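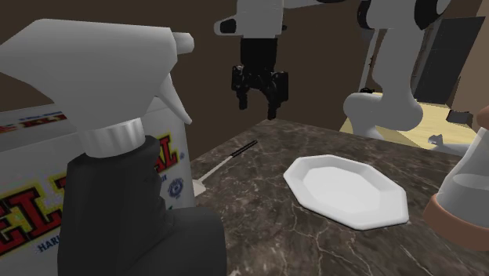 Spray bottle up front, tall white carton behind it. Cleaning mood, activated.

OK so I moved apartments in February and I have thoughts about security deposits, buckle up

My old place was on Egan, second floor, 19 months. I wanted every cent of that deposit back. So I started on the kitchen at 6 a.m. on a Wednesday like a person with no job (I have a job)

First thing - read your lease before you scrub anything! Mine said the landlord handles the carpets. I had already rented the machine. 44 bucks, gone

Second, the oven. I left it for last and that was dumb. Put your cleaner on the night before, go to bed, wipe it out in the morning. My friend Ghazal Mohammadi told me this twice and I did not listen twice

Nail holes: I had 13 of them. Thirteen! For two shelves and a mirror! A little tub of spackle and an old gift card did the whole wall

Also take pictures of every room with the lights on, inside the closets too, and email them to yourself so there's a date on them

Anyway I got all of it back except the key fee, which I'm still fighting. New place is over in Brondside and the water pressure is unreal. If anybody wants my moving boxes, come get them, they're in the hall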